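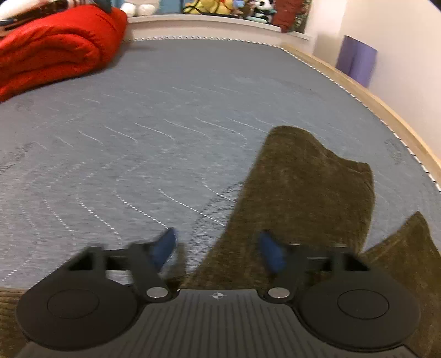 Gistden Forums > Work and Workplaces > Housekeeping, Laundry, Linen

Thread: They want to automate the bedroom round. What changes for us?

wattle_lane
Hello to all. I work in housekeeping at a family holiday park, and English is my third language, so please be patient with my long sentences. Our park has 200 cabins. In April the management signed with a company called Clutside, and since then part of our paid hours goes to recording. We do the ordinary work on the beds, blankets and towels, but with a hand-held gripper, and the recordings are used to teach a machine to do the same. The children's rooms are the hardest for it. There are soft toys along the headboard, a fuzzy cloth thrown on the mattress, a red blanket in a heap, and every family leaves these things differently.

My question is for people whose workplace is further along than ours. Did your hours change? Did your job title change? Our supervisor says that it will "free us for guest contact", but I did not apply for guest contact. I like to work quietly with the radio.

mopandbucket
We had Bredlow carts at my motel, the ones that carry the linen up and down the corridor. Before, two of us pushed trolleys and one did the sorting. Now the cart brings it and there's one less person on each floor. No one got sacked, they just didn't replace the ones who left. So read your roster, mate, not the brochure.

Homa Heydari
I am a linen supervisor and I would like to disagree a little with mopandbucket. In our building the cart took away the heavy pushing, and my shoulder is grateful for it. The staff number is the same as before. What did change is the rhythm. Earlier we would meet at the linen cupboard and talk for a moment, and a new person learned a lot from this talk. Now the linen comes to the door and the new ones work alone from the first shift. I had to ask for a proper training hour, and it took me two meetings to receive it.

wattle_lane, is the recording counted in your room quota? This is the point I would check first.

wattle_lane
Thank you, Homa. It is not counted, and this is exactly my problem. With the gripper I am much slower. To pick up a towel with my fingers is nothing, but with the gripper I must think where to hold it — the edge, the middle, how much to lift. In the evening my hand is tired in a different place. And the quota stays as it was.

greyloader
Get that in writing before you record another bed. If they want you to teach the machine, it's training work and should be paid as training work. At my old warehouse they filmed us packing cartons, no extra pay, and the footage ended up in the contractor's sales talk.

mopandbucket
What greyloader said. Also ask who owns it.

sunny_ebrahimi
Different view here. I'm on the technical side at Ebrahimi, we service laundry equipment, so take it with some salt. Sheets off a bed, flat towels, that sort of thing I can imagine a machine doing in a few years. A kid's bed with quilts bunched up and plush toys behind the mattress, I'd be surprised. I reckon you'll be working next to it for a long time, and the people who know how it goes wrong will be worth more.

greyloader
Worth more to whom? I've heard that one before, and my colour-coded lanyard was the only thing that got an upgrade.

Homa Heydari
Please, both can be true. In my place one attendant became the person who looks after the carts, and she got a higher pay grade — but only after she organised a petition with 24 signatures. Without the signatures I believe she would have received the extra work and the old pay.

wattle_lane
I read all the answers to my colleagues at the break. We have decided to ask for two things: that the recording hours come out of the quota, and that we receive a paper saying what the recordings are used for. The meeting with the manager is on 24th November. Sunny, I hope you are right, but I notice that your own job is repairing the machines.

sunny_ebrahimi
Fair call. Good luck with it, and ask for a break between recording hours too. If your hand is sore, report it now while it's small.

mopandbucket
Yes, put it in the injury book. Let us know how the manager takes it.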